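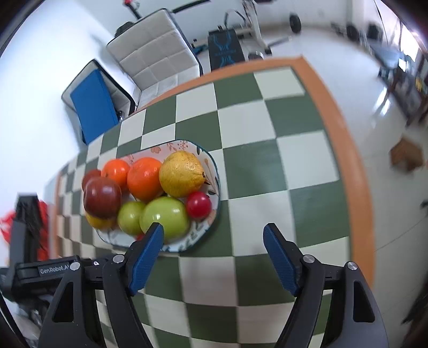 10 October 2024
By Adel Alaoui
4 min read

Stacking order on the oval plate is still the weak point of the Burkulcombe fruit set. Round pieces of unequal size want to run to the long ends, and anything over one layer settles toward the rim when the table is bumped. Today's arrangement keeps the larger orange in the middle of the pile, with the dark red apple to the left of it and the two green apples in the front row. The yellow pear shape is at the top right with its stem end pointing right. I like the orange as a center piece because the dimpled peel gives the neighbors something to bear on. The gloss on the dark red apple does the opposite job, and I would not put two glossy pieces against each other.

Problem from the May layout: everything large went down first and the small pieces were dropped into the gaps. It looked fine and was a nuisance to rebuild. Small pieces ended up under large ones and had to be dug out. The new order is large pieces first, pear next, small pieces last and only on the outside. I broke my own rule once. There is a yellow fruit tucked beneath the dark red apple at the lower left, mostly hidden. It works as a chock, so it stays for now, but whoever resets the plate has to place it before the apple.

Plate. The oval one with the teal rim is the Asante plate, shelf 27. The leaf and floral motifs are handy for registration: if the top left motifs show past the fruit, the pile is far enough in from the edge. The plain Fanport plate gave no such reference, and I was measuring from the rim with a steel rule each time. Fanport goes back in the cupboard.

Tabletop. Green and white check retained. The squares make it quick to put the plate back where it was. Line the long axis up by eye against a row of checks, then correct. Do not iron on it again, the surface marked.

Color notes. Red next to orange reads well under the bench lamp. Yellow-green apple next to pale green apple is marginal. Under the old 3000 K tube the two came close to the same value, and I swapped them once without noticing until I checked the sheet. Either separate them with an orange or label the sheet better. I prefer the second, because moving an orange forward leaves the middle of the pile unsupported.

Reset procedure as it stands:
Plate on checks, motifs clear at top left.
Yellow chock piece, lower left.
Dark red apple, then larger orange.
Green apples to the front.
Pear, stem end right.
Small pieces last.

Open items. Clamumero log sheet 1857 still lists the May order and needs replacing. The small shiny red piece on the right edge is the first I would expect to roll; try a dab of museum wax and see if it leaves a ring on the glaze. Also try the plate turned end for end, with the chock moved to match. Have not decided whether the small red apple at the back left earns its place, given how much of it is behind the dark one.

Last updated: 16:40, wax test not yet done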